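Okia Prerwood Coupe - Owner's Set-up Guide
Section 4: First set-up, driver settings and running in

Read this before the first proper drive. Takes a while the first time, much quicker after. Car on level ground, parking brake on, doors shut unless a step says otherwise.

Applies to all Prerwood coupes, petrol and hybrid. Where the two differ it says so. If your car has the Valentini sports seats, see 4.3 as the buttons are in a different place.

4.1 Before you start

You will need:
Both keys (main and spare)
The PIN card from the document wallet
A phone, if you want the Cotum app
A tyre pressure gauge

1. Unlock the car with the main key. Leave the spare outside the car, at least 2 metres away. Two keys in the cabin will confuse the driver profile step.
2. Sit in the driver's seat and close the door.
3. Press START once without touching the brake. Screens come on, engine does not.
4. Wait for the welcome page. Slow the first time. Leave it alone till the language list shows.
5. Pick language, then units. Miles and mph for UK cars. You can change units later under Car > Display.

Note: if the screen goes dark half way through, the car has gone into battery saving. Press START again, it picks up where it left off.

Caution: do not do the whole of Section 4 in accessory mode on a petrol car that has been stood for weeks. The battery may not have the charge for it. Start the engine (outdoors) or put a charger on it.

4.2 Driver profiles

The car holds 4 profiles. Each one stores seat, mirrors, steering wheel, head-up display height, radio presets and drive mode. It does not store the clock or tyre pressures, those belong to the car.

1. Go to Car > Profiles > Add.
2. Give it a name. Twelve letters at most, no full stops.
3. Type in the PIN from the card. Change it when asked. Don't use the card one for ever.
4. Choose "Link to this key". Hold the key flat against the mark on the steering column until it beeps.
5. For the second driver, take the main key out of the car, bring the spare in and repeat from step 1.

If it beeps three times the key was not read. Take any phone or bank cards off the key and try again.

Guest profile is always there and can't be deleted. It resets every time the car is locked. Use it for garages and hotel parking. Guest also limits the car to Comfort mode.

4.3 Seats, wheel and mirrors

Do this in order. Seat first, then wheel, then mirrors. Otherwise you will do it twice.

1. Seat height. Raise until you can see the whole instrument screen over the wheel rim.
2. Seat distance. Foot flat on the brake, pressed hard, knee still slightly bent.
3. Backrest. Wrist should rest on top of the wheel with your shoulders still touching the seat.
4. Wheel. Lever is under the column, left side. Push down to release, set the wheel, pull up till it clicks.
5. Mirrors. Switch is on the driver's door. L or R first, then the pad.
6. Press and hold SET, then 1 or 2, until it beeps.

Valentini seats: height and distance are on the side of the cushion, the backrest is on the shoulder of the seat. Side bolsters are set from the screen, Car > Seats > Bolsters. Let them out before getting out of the car, saves wear on the leather.

Warning: never release the steering wheel lever while the car is moving.

Getting into the back: pull the loop at the top of the front seat and the seat tips and slides forward by itself. Keep hands and childrens' feet clear of the rails. Push the backrest upright and the seat goes back to where it was. If it stops short, something is under it. Usually a bottle.

4.4 Doors and windows

The doors are long and have no frame round the glass. The window drops slightly when you pull the handle and goes back up when the door is shut. This is normal.

After any battery disconnection the windows forget where the top is. To reset:

1. Shut both doors.
2. Lower the driver's window fully, keep the switch pressed for 4 seconds.
3. Raise it fully, keep the switch pulled for 4 seconds.
4. Same for the passenger side.
5. Open each door and check the glass drops.

Caution: in hard frost the glass may freeze to the seal. Don't yank the door. Pull the handle, wait, push gently on the glass with a flat hand, try again. A wipe of silicone on the seals in autumn helps alot.

4.5 Pairing a phone and the Cotum app

1. Turn Bluetooth on, on the phone.
2. Car > Phone > Add. Choose your phone from the list.
3. Check the numbers match on both. Accept on both.
4. Allow contacts if you want names to show for calls. Refuse and you get numbers only.
5. Open Cotum on the phone, tap Add Car, scan the code on the car's screen.

The code lasts 2 minutes. If it runs out, go back one page and it makes a new one.

Cotum can lock and unlock, show fuel or charge, warm the cabin (hybrid only) and show where the car was parked. It can't start the engine. Needs a phone signal at both ends, so underground car parks are hit and miss.

Selling the car? Car > System > Remove all owners. Do this before handing over the keys, not after.

4.6 Tyres

Check cold, before driving. Pressures are on the plate inside the driver's door opening. Use the plate figures for your wheel size, front and rear are not the same on this car.

1. Remove the dust cap, press the gauge on firmly.
2. Add or let out air to match the plate.
3. Refit the cap.
4. Once all are done, Car > Tyres > Store pressures.
5. Drive normally until the message clears.

Do not store pressures with a soft tyre. The car will take the wrong figure as correct and won't warn you. 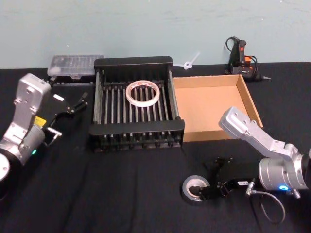 Running at full load (two in the back plus luggage) needs the higher set of figures on the same plate. Store again after changing. And again when you go back to normal.

4.7 Drive modes

Turn the ring on the centre console. Modes are Comfort, Sport, Wet and Own.

Comfort: default at start-up.
Sport: sharper throttle, firmer dampers, heavier steering. Uses more fuel.
Wet: softer throttle, pulls away in second gear. For standing water, snow, wet grass.
Own: you pick each setting. Stored to your profile.

To set up Own:
1. Stop the car. The menu is locked while moving.
2. Turn the ring to Own, press the middle.
3. Choose engine, steering, dampers and sound one at a time.
4. Press the middle again to save.

Note: Wet does not turn itself off when the road drys. It goes back to Comfort next time you start.

4.8 Running in

First tank or two, take it easy. Engine, gearbox and brakes all need to bed in.

1. Keep below 75 mph.
2. Vary the speed. Long stretches at one speed are no good, cruise control included.
3. No full throttle, no launch start. Sport is locked out until the car is happy.
4. Brake gently where it's safe to. New pads don't bite fully.
5. No towing. (Not rated for towing at any time, see Section 9.)

New tyres are slippery to begin with, take care in the rain.

Hybrid: petrol engine may start even with a full battery during this period. It is meant to. Leave the EV button alone.

Check the oil when the tank is first refilled. Engine warm, level ground, engine off, wait a few minutes, then Car > Service > Oil level. There is no dipstick. Top up only if asked, and only with the grade in Section 8.

4.9 Messages you may see

"Key not found" - key battery low or key too near a phone. Hold the key to the mark on the steering column and press START.

"Profile not saved" - door was opened before the beep. Do 4.2 again from step 4.

"Window position lost" - see 4.4.

"Steering assist reduced" - turn the wheel fully left then fully right with the engine running. If it stays on, dealer.

"Code 101" - set-up was not finished. Nothing wrong with the car. Go to Car > System > Resume set-up. If it comes back after a full set-up, the dealer needs to update the software.

Any message in red: stop when safe, engine off, do not carry on to the next junction to see if it clears. Section 7 has the full list.

4.10 Finishing off

1. Switch off, get out, take both keys.
2. Lock with the main key. Lamps flash once.
3. Wait a minute, unlock. Seat and mirrors should move to your settings.
4. Same with the spare key.
5. Put the PIN card somewhere that isn't the car.

If the seat doesn't move, Easy Entry is off. Car > Seats > Easy Entry > On.

Continue to Section 5, Lights and Wipers.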